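Opening up the old office tower

I got the desktop out of the closet in July, after it had sat there since we moved to the house on Boateng Road. It was our office machine for years. The side panel says nothing useful, so I had to take it off to see what could be saved.

The panel came off with one latch. I had expected more dust. I bought a can of air at Arstead Hardware anyway and used half of it on the heatsink fins, then went over the corners with a dry paintbrush.

My list was short. I wanted the photos off the hard drive, a new coin battery on the board, and a bigger drive if the old one was failing. The old one is 512 GB and had 39 GB free the last time I looked. A refurbished tower from Greltance would cost me up to 70 dollars, so I wasn't going to spend much on parts.

Laying the case on its side makes all of this easier. You can see where each cable goes before you pull it, and small screws stay where you drop them. I put mine in a jar lid - 13 of them by the end, two of which I still can't place.
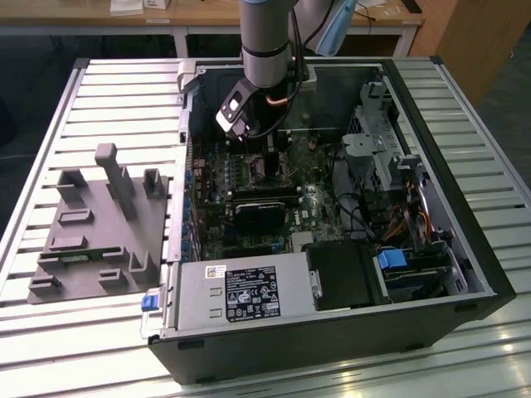

The Dell on its side with the panel off. Drive cage at upper right, power supply along the bottom.

The parts you're meant to grab are blue, like the release latch down by the black shroud. I left the power supply alone. The cables near the drive bay were stiff, and I took a photo on my phone before unplugging any of them.

Copying the photos took most of an evening. The battery is next, once I find the one I bought.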